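Home | Projects | Reports | Grants | Contact

Paewai Bench Comparison: progress report for September

Dear Inese Zariņš,

Thank you again for letting us move the leftover travel money over to hardware. It has made for a busy and rather happy month at Plumbridge, and I'm glad to have something solid to tell you (last time, as you'll remember, it was mostly shipping delays).

Where we are with the grippers

Both candidates have now been through the card-sorting task. The Jultero fingers did 2,459 attempts and the Curkel fingers did 3,788, the difference being that the Jultero set spent a good while off the arms waiting for new pads. The Curkel fingers picked up a flat card cleanly in 85 percent of tries, and the Jultero fingers were a little behind that, though they were kinder to the cards and left fewer bent corners. I wouldn't want to call a winner yet! Thin, flat things are hard for both, and we'd like to see how each pair does with pens before we say anything firm.

Two-arm work

We have also started on the part you asked about most, which is small items held between both grippers. It goes slowly. The arms have to come in very close to each other, and the cables need enough slack to follow without snagging, so we spent longer than planned on routing them. The bench now carries the card bins, the marker pack and the whiteboard together, so we can go from sorting to writing without resetting everything in between.

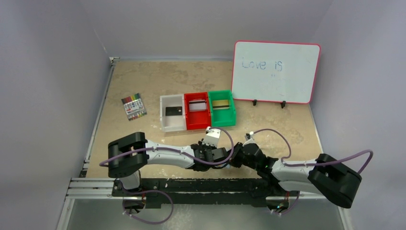 What comes next

Carolina Cardoso will run the pen trials with both sets of fingers, starting with picking up and handing over, and then short words on the board. We expect that to take around 5 weeks. I'd also like to try a softer pad on the Curkel fingers, if the budget line for spares can stretch to it. Could you let me know whether that needs a separate request, or whether a note in the next report is enough?

With warm thanks from all of us at the bench.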